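Notes from the Skadham workroom

Well, I've finally done it. After 16 years of saying I'd sort out the workroom "when things calm down", I spent most of last month sorting out the workroom, and things were anything but calm! My back has only just forgiven me.

It started with the button tins. I went looking for one plain navy button for Mandla Joubert's coat (he'd been very patient, it had been on the rail for weeks) and I had to open every tin I own before I found it. It was in with the curtain hooks. I stood there with curtain hooks all over the floor and thought, right, that's it.

So I emptied every shelf on to the big cutting bench and it all just sat there for two days while I drank tea and looked at it. Over 200 zips. I had no idea! Half of them were the short brown trouser kind that came in a job lot when the old Maluleke shop closed, and I don't think I've used a single one. They've gone to the sewing group in Astton, who seemed pleased, or were kind enough to look it.

A few things I learned, in case you're brave enough to try it at home. Sort by what you reach for and forget about colour. I did the threads in a lovely rainbow first and then couldn't find the strong stuff, so back they all came. Keep the offcuts bigger than your hand and let the rest go (I stuff draught excluders with mine). And don't try to read old pattern instructions as you go or you'll lose a whole afternoon, as I did, to a dressing gown from before I was born.

The other thing is containers. I'd always used shoeboxes, and the trouble with a shoebox is the lid, because something always ends up on top of it and then you never look inside again. Open bins are so much better. Mine are in a row at the back of the bench now, where I can see straight into them and drop things in without getting up from the machine.
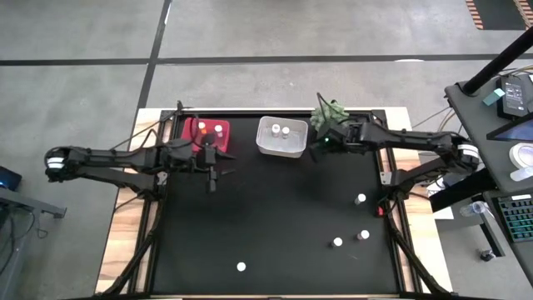
Containers along the far edge, with a red bin on the left.

I still have the wool to do. There are 15 bags of it in the back bedroom and I'm not ready to talk about that.

Alterations are open again from 20/07/2019, and I'm taking hems, zips (ha!) and linings, but no wedding dresses until October, please, as I've got three on the go and they take up all the rail. The mending evenings carry on as before at the Zermont hall. Bring your own scissors if you've got a pair you like, and if anyone would like some brown trouser zips, I found another bag.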